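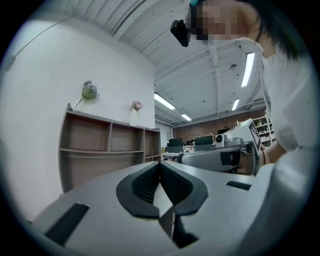
Tags: Digital Fabrication, Shared Workshops, Materials

Offcut library moves to a common record format

The offcut library shared by the Zallotetti and Ernholm workshops changed its record format in March. Members who log sheet stock, solid timber or molded parts should read the notes below before their next deposit. Old records remain readable, but new deposits in the old format are rejected at the desk.

Until this change, each workshop kept its own spreadsheet. Zallotetti recorded pieces by the job they came from. Ernholm recorded them by rack position. Neither list could be searched by size, and a member looking for a piece of birch ply for a test cut had to walk to both racks or send a message and wait. The two lists were merged in the winter and came to 1403 records. A large share had no thickness entered, and many of the remaining thicknesses were nominal values copied from the supplier's label.

Nominal thickness is the main source of trouble on the CNC router. Ply sold as 18 mm is often under that, and it varies across the sheet. A slot cut to the label value gives a loose joint. The new format has separate fields for nominal and measured thickness, and the measured value is required. Take it with calipers at three corners, at least 50 mm in from the edge, and enter the lowest and highest reading. Do not average them. The joint templates in the Jang file set read both values and set the slot width from the higher one.

The required fields are now:

Material, from the fixed list
Nominal thickness
Measured thickness, low and high
Largest usable rectangle, in millimeters
Grain direction, relative to the long side of that rectangle
Finish or coating, if known
Laser safe: yes, no or unknown

The largest usable rectangle replaces the old length and width fields. An L-shaped offcut used to be entered by its outer dimensions, and members reserved pieces that could not hold their part. Measure the largest clear rectangle inside the piece, leaving out holes, clamp marks and splits. If a second large area is available, put it in the notes field. The nesting script does not read the notes field, so a piece with two good areas will appear in search results under the first one only.

Anything marked unknown for laser safety is treated as no. This applies to painted board, foams and all unlabeled sheet plastic. A piece can be moved to yes only when the deposit includes the supplier's data sheet or a receipt that names the material. PVC and vinyl-faced board are not accepted into the library in any size.

Pieces with a short side under 50 mm are no longer recorded one by one. They go in the bins under the bench at each site and can be taken without a reservation. Hardwood strips are the exception. If the long side is over 500 mm, record them as normal; the Grasier chair group uses them for slats and edge banding.

Reservations now last 14 days, after which the piece returns to the open list without notice. Under the old rule there was no limit, and one part of the Ernholm rack had been reserved in full since the previous summer. A reservation can be renewed once. To renew, open the record and press Extend; sending a message to the desk does not extend it.

Seul-gi Sun wrote the import script and maintains the material list. The list is short on purpose. Requests for new entries should state the material, the supplier's trade name and at least one process it will be used for. Bamboo ply and cork sheet were added in the last update. Recycled HDPE press sheet is under review, as the sheets pressed on site vary too much in density for one set of feed rates to cover them. Members who have cut HDPE on either router are asked to send in their spindle speed, feed, bit type and a note on chip shape.

Label printing works as before at Zallotetti. At Ernholm the printer cuts off the last character of the record number when the label width is set to narrow. Use the wide setting until the driver is replaced. Labels go on the end grain or the edge, never on the face. Adhesive left on the face has already clogged two drum sander belts this year.

Old records with missing values are marked Incomplete and do not appear in the default search. To see them, clear the filter at the top of the results page. Any member can complete a record by measuring the piece and saving the new values. A measuring session will be held at Ernholm on Sunday from 10 a.m. Bring calipers if you have them. The session covers the upper rack first, then the vertical storage next to the panel saw.

The export function produces CSV and DXF. The DXF holds one closed outline per record, drawn at full size and placed on a layer named for the material. Units are millimeters. Some older CAM packages ignore the units flag and open the file in inches, so check one dimension before nesting.

14 shares | 3 comments

Related items
Feed and speed tables for softwood ply, revised
Dust collection hours at Zallotetti
Grasier slat jig: drawings and cut list
Storing sheet stock upright without bowing
Jang joint templates: change log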